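Estimating grip width from a fisheye view without a width encoder 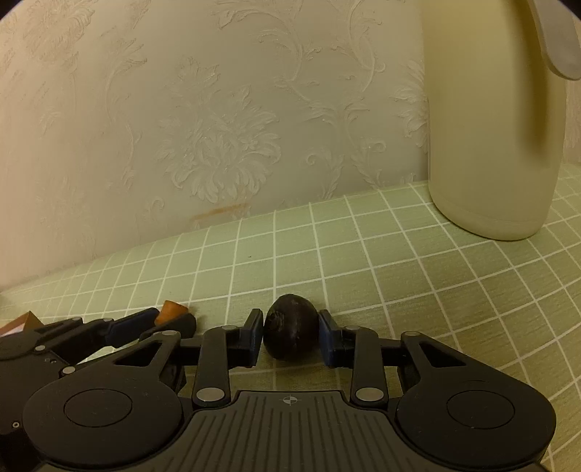
6 min read

The gripper logs I get from the handheld tool contain video and poses. They do not contain a finger opening. The width has to come out of the image, and for the past two months that has been my job on Salian, the small Python package I maintain for turning recordings into training episodes.

The first version tracked the pads. They are dark blue on black linkages, so I converted each image to HSV, thresholded, took the two largest blobs and measured the gap between their inner edges. It worked on a bench with good light. Over a pale cloth it mostly worked. With a dark brown object between the fingers, such as a nut, the inner edge of the pad and the edge of the object merged into one contour, and the reported gap went to zero while the fingers were clearly holding something.

A closed-on-nothing reading and a closed-on-something reading are different events for the policy. Getting them mixed up teaches it to release early.

The second version ignores the pads and uses the pivot pins. There are four, two per side, round and silver against black bars. They stay in view for every opening I tested and the object never covers them. The steps are:

1. Undistort only the lower part of the image. Full undistortion cost too much and I throw away the rest.
2. Find bright round candidates with a Laplacian of Gaussian at two scales.
3. Reject candidates outside the arc each pin can reach. The linkage has one degree of freedom, so the arcs are short.
4. Fit the single linkage angle to the four points by least squares, then convert to width with a lookup table.

Step 3 matters more than I expected. In two-handed recordings the other gripper drifts into view from the side, and it has its own screws. A screw head at an angle looks a lot like a pin at the smaller scale. Before the arc check, 19 clips had a jump in width every time the second tool came close. After it, none did.

The lookup table was built by hand. I closed the fingers on gauge blocks, recorded each one, and stored angle against width. Pad compression is not modeled. On hard objects that is fine. On a sponge the table reports the pad position, and I have left it that way.

For testing I keep a labeled set of 644 images. I drew the pad gap by hand on all of them, which took most of March. The pin fit returns a valid width on 516. The others fail in step 2, nearly all from motion blur or a strong highlight on the bars. Failed images are marked as missing and filled by linear interpolation if the hole is five images or shorter. Longer holes split the episode.

Two settings people will want to change:

max_candidates is 2000 by default. That is far too high for a plain surface, but patterned cloth and embossed wallpaper produce a lot of small responses before the crop is tightened. Lower it if your background is clean.

arc_tolerance is in pixels after undistortion. If you refit the lens, measure it again. I forgot to do this once and spent an evening blaming the optimizer.

The grasp label is now separate from the width. It fires when the linkage angle stops changing before its closed limit and stays there for a quarter of a second. That is a crude rule. It mislabels a hand that pauses halfway through closing, and I have a few of those in the Miltow recordings. A velocity term on the tool pose would probably remove them, but I have not written it yet.

Open items for the next release: a proper failure code for step 2, a faster crop path, and reading the table from a config file instead of a Python module.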